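How to Prepare a Kitchen Robot Demo for an Open Day

June 9, 2019
199 shares | 3 comments

At the Talukder workshop in Skamonville we open the doors two times a year, in summer and in December. The two-arm kitchen demo is always the one where people stop longest. If you want to do the same at your place, these are the steps we follow.

1. Build the kitchen in the simulator first. We use Plumura, but any simulator with good contact physics is fine. Put it on a big screen at the height of standing people.

2. Choose food that everybody knows. We use a sausage and a tomato, and both start on a round gold trivet on a white marble counter. One is long and one is round, so visitors can discuss which is harder to hold.

3. Keep the middle of the counter clear. The bowl, the cutting board and the other kitchen things should stay near the edges – the arms need this space, and the audience also needs it to follow what is going on.

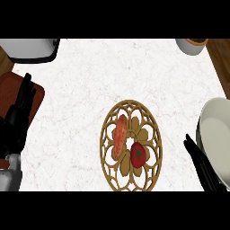
4. Begin every run with both grippers away from the food. Wait a few seconds before you press start. Ask the visitors which arm will move first, and let them answer. Children are very good at this.

5. Limit each run to 3 minutes. We made longer runs in Lornen last year and the back rows went to look for coffee.

6. Save the seed number of each run. Our favorite is 1,382. When somebody asks to see the same thing again, you can load it and do not have to search.

7. Take groups of 20 people or less. With more, the questions from the back are lost.

If a run fails, let it finish and then reset. Visitors like to see a failed grasp too, and they ask better questions after it. Before closing, write down the questions you could not answer – we put ours on the door for the next open day.

We use cookies to improve your visit. Accept | Settings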